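Griltville Games Closet: The Poker Case

Posted by Wing-sze Au, 30 January 2021

Every shared games closet has one item that gets borrowed more than everything else and returned in worse shape than everything else. Ours is the poker case. The jigsaw puzzles come home with a polite note about the missing piece. The poker case comes home with a petri dish on the same table and no note at all.

I have been putting the closet in order shelf by shelf, and this page is the record of one shelf's worth of effort. Chanida Rojanasak says a gallery with three pictures in it is a stretch of the word gallery. She is welcome to start her own.

The plan was simple enough: open the case, put the chips back in their slots, agree on where the small stuff goes, close the case. I had set aside 35 minutes for this and brought a sandwich.

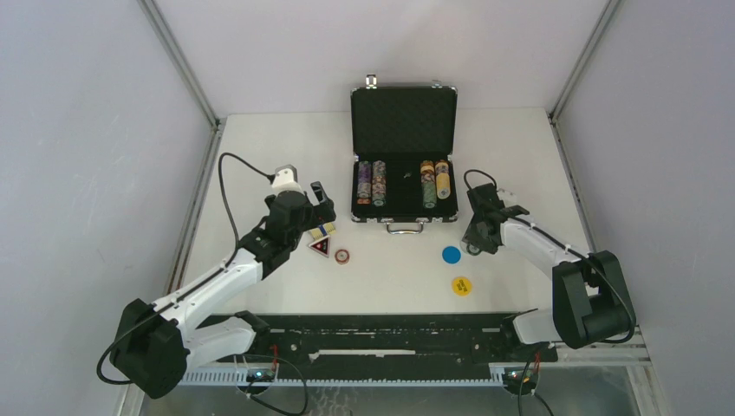
The trouble with a chip case is that it looks tidy long before it is tidy. Stand a few stacks up in their slots and your brain says well done, time for lunch. Then you look at the middle, where the slots have room to spare, and you look at the tabletop, where the rest of the job is lying around.

My rule is one color per slot. Siu-fong Chang's rule is whatever fits. You can tell who packed last by opening the lid, and if you find purple next to pink next to green next to cream, you can tell who will be hearing from me.

Jeltus, the board game night upstairs, has its own system, in which chips are sorted by how much Hideaki Yoshida likes them. I have asked to see this in writing.

Some notes on the case itself, for anyone thinking of signing it out. Carry it by the handle, flat side down when you set it on the floor. Fasten the lid before you lift. The black foam in the lid is there to press on the stacks and keep them from wandering, and it cannot do that from the open position. In March I found a chip inside the box for a different game altogether, and it had evidently been there long enough to feel at home. 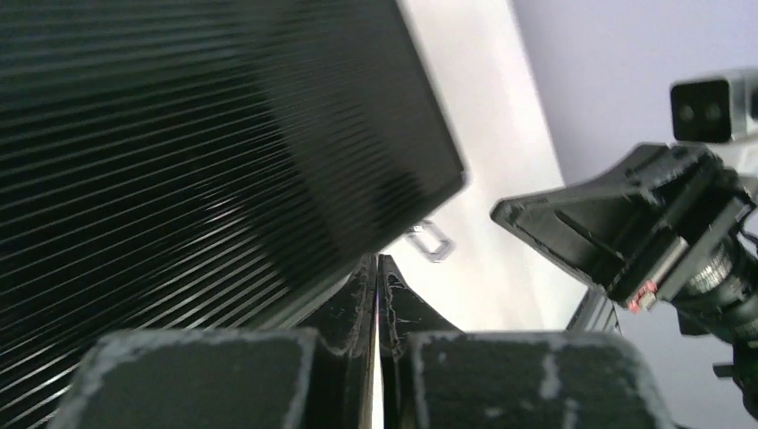

SMALL METAL AND OTHER ORPHANS

Clips, clasps, loops, the thing that came off the other thing. Every closet makes them. I keep a jar for these, and the jar has a label reading "ask Zsófia," because Zsófia Bodnár once identified a bracket by sound and has been paying for it ever since.

If you find a small metal part and don't know where it belongs, please put it in the jar. Please do not put it in the poker case. The case has enough going on.

Cards are a separate matter. Loose ones go in the Brodus tin on the second shelf, including the ones with warning signs on them, whatever game those come from. I have read the rules of 9 different games looking for an answer and have learned mainly that people will buy anything with a timer in it.

That leaves the specials: the pieces with a job title. They don't live in the stacks. They get a spot of their own in the case, and they are the first things to go missing, because at the end of the night somebody is always still holding one while they look for their coat.

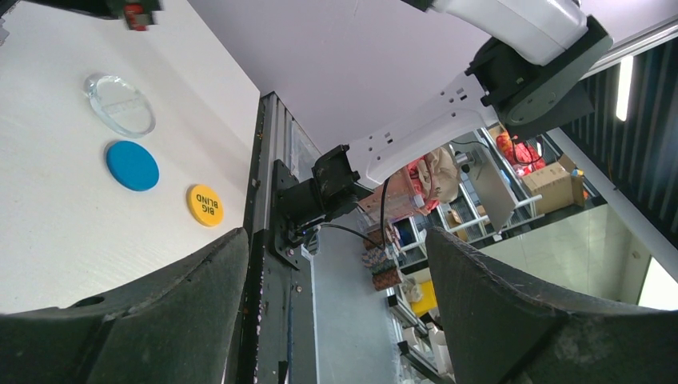 Do we need the big blind button if we only play for pretzels?

You can play without it, but keep it with the set anyway. It shows whose turn it is to put in the larger forced bet, and it moves one seat around the table each hand. Without it you will spend the evening arguing over who paid last, and pretzel players argue hardest.

Sign-out sheet is inside the closet door. Write your name so that a stranger could read it, and put the case back on the middle shelf with the handle facing out.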